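Gikton Help Desk > Teleoperation > Gripper and Tracking > Resolved

Right follower arm opens a little whenever the operator relaxes
Posted Tuesday, August 4, 2020 by Selorm Ofori

Cell: Pindelen, two arms, black bin task
Software: Plotus recorder, stock settings
Priority: I put Medium. My supervisor put High. He doesn't have to drive it.

We are recording demonstrations of a very dull job: pick up a small orange piece with the right arm, put it in the bin, go home. The left arm has no part in this task and waits off to the side. I drive with the hand controllers from the desk next to the cell.

The follower tracks my hand fine until I get to the bin. Then, as I slow down over the rim, the right gripper opens slightly without being asked. Sometimes the piece goes in anyway, and I get credit for a demonstration I didn't give. Sometimes it lands on the floor of the cell. Of 134 episodes recorded in July, I threw out 30 for this.

Tried so far:

1. Restarted Plotus. No change.
2. Restarted the arms. No change, but I felt better.
3. Swapped left and right controllers. The fault stayed with the right arm, so I'm ruling out the controller and my right hand, which had been blamed in a meeting.
4. Re-zeroed the gripper with the fingers closed. Good for 16 episodes, then back to its old ways. 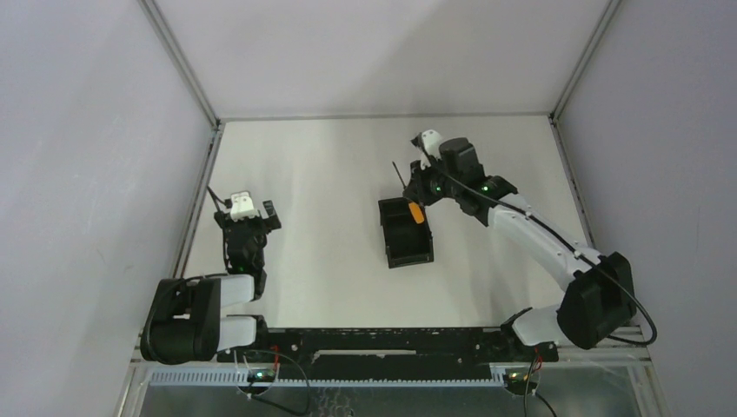

Right gripper at the bin rim with the orange piece, left arm idle.

The rim is where it goes wrong. Anywhere else over the floor I can hold the piece as long as I like. I get bored before the gripper does.

Reply from Abdul-Rahman Mensah, support

Thanks, Selorm. Apologies to your right hand. Two questions before anyone takes a screwdriver to it. Is trigger smoothing on for the right side? And do you squeeze all the way, or just enough to hold the piece?

Reply from Selorm Ofori

Smoothing is on, set to 100. I didn't set it. Abugri had the cell before us and left us their profile, along with a drawer full of zip ties. I squeeze just enough. The training notes say to be gentle.

Reply from Abdul-Rahman Mensah, support

The notes mean gentle with the arm. At 100 the recorder is averaging your trigger over far too long a stretch, so a light squeeze that sags for a moment as you slow down gets passed along late and stretched out. Please do this:

- Load a clean profile for the right side. Don't edit the old one.
- Turn trigger smoothing off and leave wrist smoothing alone.
- Close the trigger fully on the pick and keep it closed until you mean to let go.
- Record a short batch and look at the commanded gripper trace over the rim. It should be flat.

Reply from Selorm Ofori

Flat trace on the whole batch, and no drops. My forefinger is sore. I have deleted the Abugri profile and kept the zip ties. The 30 bad episodes are still in the discard folder if you want them for anything.

Reply from Abdul-Rahman Mensah, support

Send me two of them and bin the rest, by whichever arm you prefer. Closing this one.

Status: Resolved, settings
Contact Gikton Support | © 2020 Gikton | Back to top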